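Automation at Work, Unit 2
Handout: Laundry and garment handling at Buvbridge

Read before the seminar. The case concerns the Buvbridge textile care site, where the operator, Geltier, introduced automated sorting and folding in October. The equipment was supplied by Kuhlmann.

Before the change, staff folded every garment by hand and were assessed on pieces per shift. The target was 1,000 and the recorded average was 803. After the change the average rose to 946, but the duties behind the figure were different. Flat items such as towels went to the machine. Trousers, embroidered pieces and anything with an uneven outline stayed with the staff, who now also clear stoppages and check output.

Three points should be considered.

Skill. Soft cloth has no fixed shape. Finding a waist or a hem by touch takes an experienced worker a moment and remains difficult for a gripper.

Pay. The piece rate was kept although the easier pieces had gone. Staff asked for an hourly rate, and the matter was still open when these notes were prepared.

Training. Instruction was limited to one morning. Several employees asked for more time on fault clearing.

Bring one written page on how the site should measure work that a count of pieces leaves out.

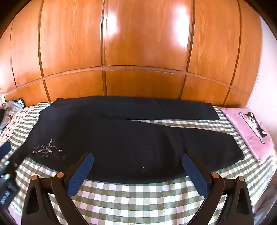
Fig. 1. Black trousers with floral embroidery, laid out on a bed before gripper fingers.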